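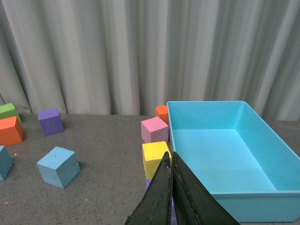 Chapter 2
The Order of Play

Before you start: have Chapter 1 to hand, because I'll keep going back to the entry list we made there. A pencil helps as well. I still do my first version of every schedule in pencil, and I'd like you to try it at least once before you open a spreadsheet.

What this chapter covers
Reading a draw as a set of dependencies
Estimating match length
Rest periods and players entered in more than one event
"Not before" times and "followed by" matches
Putting the schedule out and changing it afterwards

The first order of play I ever wrote had a semi-final on it that couldn't happen. I'd put it on Court 1 at two o'clock, which looked lovely on paper, and I'd put one of the quarter-finals feeding into it on Court 4 at half past one. I was pleased with that sheet. I'd used a ruler! Juraj Krajčí, who was refereeing, read it standing up, handed it back and asked me which of the two players in the quarter-final I was expecting to retire hurt.

So that's where I want to begin, with the draw. Most people coming to tournament work think of the draw and the schedule as the same thing, or at least as two views of it, and it's easy to see why, as they usually hang next to each other on the same wall. The draw tells you who meets whom. It says nothing at all about when or where. What it does give you, if you read it from the final backwards, is a list of things that have to be finished before other things can start. A final needs two semi-finals, each of those needs two quarter-finals, and somewhere out on the left-hand side of the page there's a qualifier who won't be known until the evening before. I call these dependencies all the way through the book. You'll hear "feeders" too, particularly from people who learned the job in junior tennis, and they mean the same thing.

Take the Ovano Open, our running example from Chapter 1. It has a men's singles, a women's singles, both doubles and a small mixed event that the club insists on every July. If you only had the men's singles to worry about you could schedule the week over breakfast. The trouble comes when you lay the five draws side by side and start circling names. Kristýna Rusnák is in three of them. She's seeded in the singles, so the chances are she'll still be around late in the week, and her doubles partner has a singles match in the opposite half. Every one of those circles is a little knot, and most of what I do in the evening during a tournament is untie them (or notice one I missed, and swear).

How long is a match?

You can't know, and you have to write something down anyway. Tennis has no clock. A football fixture will be over more or less when you think it will, give or take some stoppage time, and the coach driver can be told so. A best-of-three singles match might be done in under an hour or might still be going when the bar shuts.

New schedulers nearly always deal with this by picking an average and using it for everything. I did. An average is a decent place to start, and we'll work one out together in section 2.1, but have a look at what it does on a court with five matches in a row. If the first one runs long, the fifth pair have been sitting in the players' room eating bananas since lunch. If the first two are both quick, you've got an empty court, a paying crowd and a player who's still in the shower at the hotel. The averages were fine. You just don't get average matches one after another on the same court on the day you need them.

What helps is knowing your own event. Surface matters, and so does altitude, and so do the balls, which is a row I'm saving for Chapter 6. Whether you play a full third set or a match tie-break in the doubles matters more than any of them. Zdeňka Šimko kept a notebook of match lengths when she ran the club events at Dustia, and over the years it reached 295 matches, all on the same clay, all written up in green ink. I've never seen a better planning tool. She could tell you that first-round women's doubles on those courts ran short and that second-round men's singles ran long, and she scheduled accordingly, and people thought she was lucky.

Start your own notebook now. Court, round, event, time on, time off. If there was a rain break, write that down separately so it doesn't spoil the figure.

Rest

Your governing body's regulations will set out the minimum rest between matches, and you must use the current version for your own event, so I'm deliberately not printing a table. What I will say is that the minimum is a floor. Sending somebody back on court at the very first minute you're allowed to, after a long singles in the heat, is within the rules and you may hear about it from her coach for the rest of the week. I try to give a bit extra wherever the courts let me. When they don't, I go and find the player and tell them myself before the sheet goes up.

The other thing people forget is the night before. A late finish pushes back the next morning's start for that player, and if you gave away the ten o'clock slot before the last match ended, you'll be rubbing it out.

A first exercise to keep in mind

As you read on, think about this one. You have 17 matches to play in a single day on four courts. Play starts at ten, there are no floodlights, two of the doubles teams include players with singles matches that day, and the sponsor, Fimevon, would like the top seed on Court 1 after lunch. Tharindu Talukder, who teaches this course with me, sets it every year and no two students have ever handed in the same sheet. Several of those sheets would work. We'll come back to it at the end of section 2.4, by which time you should be able to say which match you'd move first if it rained at noon.

2.1 Working out a planning average

Get out the results from the last event you helped at, or use the Ovano results in Appendix B. Ignore walkovers and retirements for now. We'll take the singles first.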